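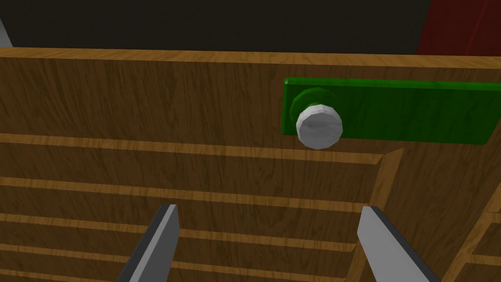 Timuvar Household Manipulation Project
Progress report to the Hiltance fund, third reporting period
Covers through May

1. Summary

We held the open day promised in the grant agreement. It drew 265 visitors against a target we had set low on purpose and will now have to set higher. The door-opening work, which you are paying for, was shown live in simulation from mid-morning until a little after four. Spending is on plan except for catering, where we misjudged the appetite of local engineering students.

2. The open day

We ran the demonstration in the simulated house, with the two-armed robot model and a large screen, in the main hall at Işık. Visitors could watch a run through the robot's own cameras or sit down and drive it themselves. Most wanted to drive. Most of those then discovered that opening a door is a skill they have had since age three and cannot explain to a pair of grippers.

Over the day we logged 378 attempts, counting ours and the visitors' together. The scripted controller was far ahead of the public, as one would hope after a year of funding. The public was far ahead of the scripted controller in confidence.

The questions were good. A group from a care home wanted to know about doors that stick. A retired locksmith wanted to know why we had chosen a round knob, when a lever would be easier for everyone. We said it was the harder case and therefore the more useful one. He said that was what people say when they have already bought the knob.

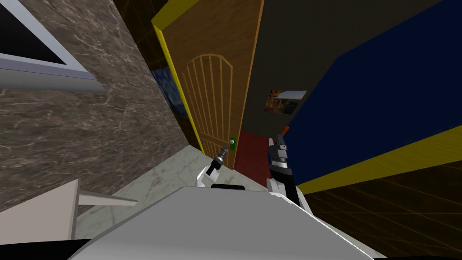
Tilted camera view from the simulated house: both grippers, with the door ahead.

3. Technical progress

Approach and alignment are in decent shape. The robot finds the handle plate reliably from the hallway and brings its grippers up to a sensible height. Grasping a round knob is better than last period. Turning it is where the trouble lives. The fingers tend to slip when the wrist starts rotating, and the controller, being an optimist, carries on turning air.

We also learned that the slatted panel on the door confuses the depth estimate at close range. Our fix is to trust the earlier, more distant reading for the last stretch of the approach. It is crude and it works, so we are keeping it until someone writes something nicer.

Of the 16 house layouts in the work plan, 13 are finished. The other three are waiting on furniture models from Truveo, who tell us they are nearly there. They also told us that last period.

4. Problems

The main screen went dark twice before lunch. One visitor assumed this was part of the demonstration and asked how the robot coped with power cuts. We have added it to the list.

5. Next period

Finish the remaining layouts. Replace the fixed wrist speed with one that responds to slip. Start the pull-door trials, which we have been putting off because the robot has to back up without hitting anything. We would also like to move the unspent travel money to a second display machine, and a short request is attached for your approval.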